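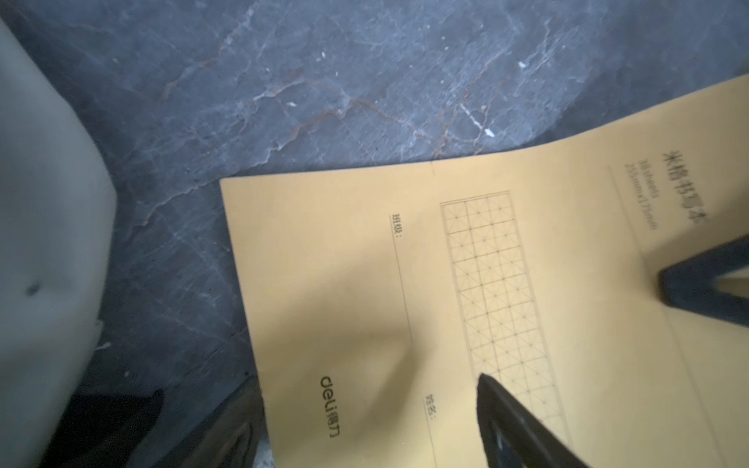
The view from the wrist camera on Cell 2, with both fingertips at a deli 得力 writing practice book on the marble.

Cell 2 gets its fingers back in line

If you have walked past the Vircombe bench this month and wondered why Mwangi Muriithi was lying on his side with a flashlight, the answer is the gripper on Cell 2, and the news is good! After 441 picks of thin, floppy paper goods, the two black fingers had drifted out of line with each other. You would never have caught it on a box or a bottle. On a 16-sheet practice book it mattered a lot, and the arm kept pinching one corner and letting the rest slide.

Mwangi took both fingers off and found one mounting screw a quarter turn loose and a good deal of paper dust packed into the hollow on the inside of the finger. He brushed that out, wiped the tips with alcohol, put everything back with fresh threadlocker and left it for 30 minutes before tightening. Then came the fun part – lining the tips up again by eye from the wrist camera, with Zorica Đorđević on the jog pendant calling out each nudge. The practice book makes a lovely target for this. The grid down the middle of the cover is all straight lines and crossings, so a finger that sits at the wrong angle shows up right away on the monitor.

While they were in there, Zorica also redid the table height. The marble is slightly glossy and the old height value had the tips pressing harder than they needed to, so she raised the approach by 11 tenths of a millimeter and slowed down the last stretch of travel. It sounds like nothing, but stand next to the cell and you can hear the difference.

A few things for anyone running Cell 2 in November:

Brush out the finger hollows at the end of every shift. The soft brush hangs on the Gudorix cabinet.
Check both mounting screws every 14 shifts and initial the card.
Wipe down the marble before you start. Small white flecks show up on that dark stone very clearly, and the vision software likes to find them too.
If the tips look uneven on the monitor, stop and call Mwangi or Zorica. Please don't bend anything back by hand.

Cell 3 is next, and Jeptoo Urio has already asked to do the teardown herself. There is room for two more people to watch and hold screws – see her at the bench if you want in.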